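Trundidton
Início | Sobre nós | Ensaios | Contacto

Quem somos

A Trundidton é uma oficina de ensaios para robótica de manipulação. Comparamos garras, braços, câmaras e controladores, e publicamos o que encontramos, incluindo os dias em que a garra de que mais gostávamos ficou em último! Somos uma equipa de 6 pessoas, quase todas vindas da manutenção industrial, e continuamos a achar fascinante ver um braço pegar numa coisa tão banal como uma frigideira.

Começámos com uma pergunta de um cliente que hesitava entre duas garras e não encontrava uma comparação feita nas mesmas condições. Montámos a primeira bancada, tomámos o gosto, e hoje temos 196 ensaios no arquivo.

Como trabalhamos

Cada garra passa primeiro pela simulação. Usamos o Zaltis, o nosso ambiente de ensaio, com divisões mobiladas como as de uma casa: mesas, cadeiras, estantes, objetos pequenos espalhados. Os cabos de tachos e panelas são dos nossos testes preferidos, porque o peso fica todo de um lado e qualquer folga nos dedos se nota logo (e há sempre discussão sobre o melhor ponto de preensão).
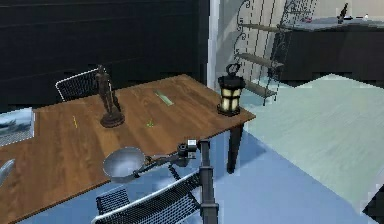

Ensaio simulado: a garra segura a panela pelo cabo, junto à mesa de jantar.

Depois vem a bancada física, a que chamamos Esquivel. Repetimos a mesma lista de tarefas com o equipamento real e pomos os dois resultados lado a lado. Quando não coincidem, ficamos contentes: é aí que se aprende mais sobre atrito, atrasos do controlador e câmaras mal calibradas. Uma comparação completa leva quase 900 tentativas por garra, com os mesmos objetos e a mesma ordem.

O que publicamos

As fichas de ensaio saem na série Vorance, de acesso livre. Trazem a configuração usada, as falhas por tipo de objeto e notas de quem esteve na bancada. Não aceitamos pagamento por posições na tabela, e os fabricantes leem a ficha no mesmo dia que toda a gente.

Em setembro abrimos a bancada a escolas técnicas. Se dá aulas de automação e quer trazer uma turma, escreva-nos pela página de contacto e diga que equipamento os alunos já conhecem.

Página atualizada em 17 de julho de 2024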